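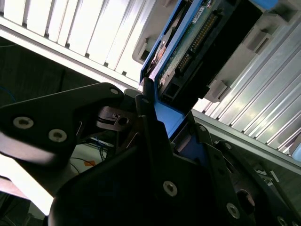
Blue drive carrier, silver rack.

So I finally did the thing I've been putting off since December and went through the old photo folders. All of them. 263 folders, most of them called "New folder" or "misc" or, my favorite, "sort later".

Quick notes before I forget.

Delete blurry stuff first. Don't look at it for long, you'll talk yourself into keeping it. I kept a blurry duck.

The Mellden trip was in there three times. Three! Same pictures, diferent names – and one set was missing the whole last day, the one with the ferry and the bad soup. Almost deleted the good copy. Coffee first next time.

Scans of my grandmother's letters are all together now. She lived in Karnley in a house with 1807 carved over the door, and there's one picture of that door, kind of crooked, somebody's elbow in it. Printed it. It's on the fridge.

Still to do: the videos, the phone backups, whatever "Prinetti final FINAL" is. Scared to open that one. Also need to write down where everythng is, so it's not only in my head.

Anyway 19 folders left and it's past midnight. More when I get to the videos, which could be a while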